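Lamar Street Seed Library
Progress report to the Hemero Fund
3 September 2019
From: Omar Harb

Hi all,

I owe you a proper update, so get a coffee, because a lot has gone on since I wrote to you in May (and I promise this one has the money part in it, I know I left it out last time!).

First, the seed cabinet. It's in! The Prendmont branch library gave us the wall next to the large print books, which is a much better spot than the hallway we were first offered. People walk right past it on their way to the checkout desk and they stop and open drawers, which is all I ever wanted. We've lent out 1,411 packets so far. Beans went fastest, then tomatoes, then basil. The okra hardly moved until Mrs. Hakim did her cooking night, and then we ran clean out of it in one evening.

Labels have been my headache. The ones we bought with the first payment curl up and fall off, so there was a stretch in June when we had a whole drawer of mystery squash. I've switched to stamping the packets directly and it's slower but they stay readable. I'd like to move what's left in the label line over to ink and envelopes if that's okay with you. Let me know and I'll write it up however you need it.

The tasting table was the part of the plan I was least sure of, and people loved it. We put small fruit out on trays and let folks try before they picked their seeds. The little tomatoes did best, and I got into more than one long talk about whether yellow ones are sweeter than red (I say yes, my wife says I'm dreaming).

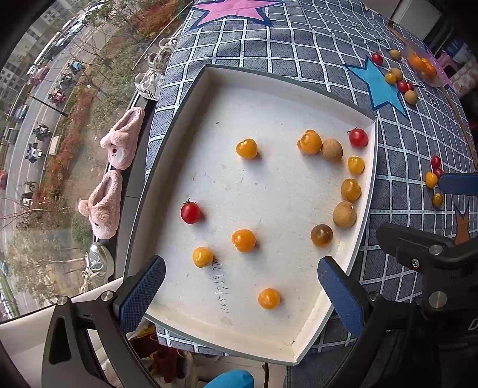 Small tomatoes and other fruit, red through yellow to brown.

Workshops next. We said we'd run four by the end of summer and we've run three. The missing one is seed saving, which I pushed back to the fall so people will have dry pods from their own yards to bring in. Starting seeds indoors was packed, with 30 people in a room set up for far fewer, and we dragged in chairs from the kids' section. Container growing was smaller and quieter but we got through a lot more questions. Compost was rained on and we did it anyway, under the bike shelter, with everyone's handouts going soggy.

Returns are the weak spot and I don't want to hide it. The idea is you borrow seeds, grow them, and bring some back, and so far we've had very little come back. Some of that is just the season. Some of it is that people think they'll mess it up, or bring in something crossed with the neighbor's pumpkin. I'm making a one-page sheet on which plants are easy to save from, in English and Arabic to start with, and I'll send you a copy when it's printed.

Now the money. We've spent roughly 80 percent of the grant. The cabinet cost more than I planned (solid drawers, worth it) and the seed came in under. Receipts are in the folder I'm mailing separately, apart from the one for the ink stamps, which the store is reprinting for me.

Coming up: the seed saving night, a fall swap for garlic and greens, and sorting out what to order for spring. If anyone from Hemero wants to come to the swap, please do, and bring a bag. We always have too much kale.

Thanks so much,
Omar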